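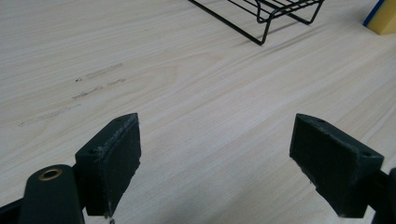

Pale tabletop with a fine wood grain.

PLOLANO WORKING GROUP ON AUTOMATED DECISIONS
Minutes, Tuesday evening session

In the chair: Sowmya Sundaram
Minutes of the December session accepted with one correction: "Lokell has agreed to publish" should read "Lokell has agreed to consider publishing."

1. Lokell benefit scoring

The city's contract with Lokell lets its software flag housing benefit claims for delay. Lokell's written answer to our questions says every flag is "subject to meaningful human review." The chair asked what a reviewer does. The answer does not say. It does say that a reviewer is expected to clear 70 flags in a shift, and members doubted that much reading gets done at that rate.

Lokell also reports a test on 1,000 past claims, with results it calls encouraging. No error rate is given. The test claims were picked by Lokell. The group declined to treat this as evidence and asked for the sampling method and the raw results. We asked for the same in the fall and got a brochure.
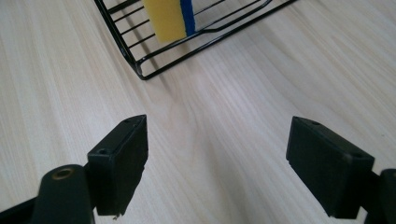

Sponge in a black wire rack.

2. Appeals

The benefits office received 169 appeals against flagged decisions. The office describes this as low. One member pointed out that the notice sent to claimants does not mention software at all, so it is hard to see how a person would know there was anything of that kind to appeal. The office's representative said the wording was under review. Asked by whom, she said she would find out.

Agreed: the notice should name the system, state what it flagged, and give a phone number that reaches a person. The chair wants the new wording in front of us before it goes to print.

3. Stileck audit proposal

Stileck has offered a 40-page independent audit. Members noted that the page count is the most definite thing in the offer. The draft terms let Lokell see and comment on the findings before the city does. Two members would accept this if the comments were printed separately. The rest would not. No decision, terms to go back to Stileck with that clause struck out.

4. Draft ordinance, definitions
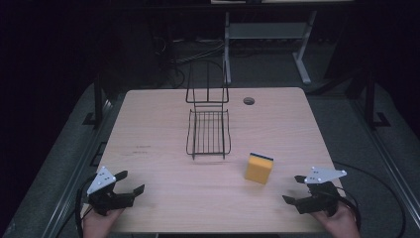
The Mudaliar draft would ban any final denial of benefits made "without human control," and leaves the term undefined. Its sponsors say a definition would be too rigid. The chair did not accept that and put it in household terms: a sponge standing on the table to the right of the dish rack is out of the rack, and two people looking at it will say the same. Put a caseworker's initials at the bottom of a screen and two people will not agree on whether control was exercised. Members wanted tests that can be checked from the record, starting with whether the reviewer opened the claim file and whether they had authority to overrule the flag. The sponsors will bring new language. Past drafts have come back longer and no clearer, and this was said in the room.

5. Other business

The request to livestream sessions was put off again. The claim that Lokell's system "learns fairness over time" is to be left out of our report unless somebody can explain it.

Actions
Chair: second letter to Lokell on sampling and reviewer workload.
Benefits office: new notice wording, and the name of whoever is reviewing it.
Sponsors: revised definitions section.

Session closed at 8:50 p.m.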